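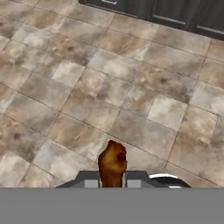
4.2 Du rendu à l'établi : ce que la simulation ne tranche pas

Le bras Mostutier a été assemblé à l'atelier partagé Closenby, avec des pièces imprimées sur place et une pince à deux doigts dérivée des plans Kaewsai. Avant chaque modification mécanique, nous avons rejoué la tâche de saisie dans le simulateur Didus, sur des cuisines de synthèse. La documentation du projet présente cette étape comme une validation. Le terme nous paraît excessif.

Nous avons lancé 2 680 essais simulés, contre 150 sur l'établi. Le déséquilibre s'explique sans peine : une nuit de calcul ne coûte presque rien, alors qu'un essai réel mobilise une personne, immobilise un coin de l'atelier et use les doigts. Il a toutefois une conséquence gênante. Les réglages retenus sont ceux que le simulateur préfère, et l'écart avec le matériel n'est mesuré qu'après coup, sur un échantillon bien plus petit.

La figure 3, tirée d'un rendu, illustre la difficulté. Un aliment brun y est tenu entre les deux doigts, au-dessus d'un carrelage d'aspect pierre, avec des meubles gris foncé à l'arrière-plan. Le sol est rendu avec soin : joints, marbrures, petits défauts de surface. L'aliment l'est moins, du moins pour notre usage. Plusieurs relecteurs de la série y ont vu un morceau de poulet rôti, d'autres un petit pain doré, et l'image seule ne permet pas de les départager. Or ces deux objets n'ont ni la même masse, ni la même souplesse, ni le même frottement. Une prise jugée correcte à l'écran ne renseigne donc guère sur l'effort à appliquer.

Sur l'établi, 27 essais ont été interrompus par un glissement ou par un écrasement de l'objet. Nous ne disposons pas d'un chiffre comparable en simulation, où le contact est calculé sur des corps rigides - l'écrasement n'y existe pas. Présenter côte à côte les deux taux de réussite, comme le faisait une première version de ce travail, revenait à comparer des grandeurs différentes. Nous avons retiré ce tableau.

Le jeu mesuré à la base des doigts, de 5 mm après la première campagne, pose un problème du même ordre. Le modèle numérique l'ignore. Nous avons essayé de le compenser par un décalage constant, sans gain net, puis nous avons remplacé les paliers imprimés. La correction utile est venue du tournevis.

Reste un usage que nous défendons : le repérage des collisions grossières entre le bras et le mobilier, pour lequel le rendu suffit. Pour la force de serrage, nous conseillons de ne retenir aucune valeur issue de Didus avant un essai sur l'objet réel, avec les doigts qui seront montés.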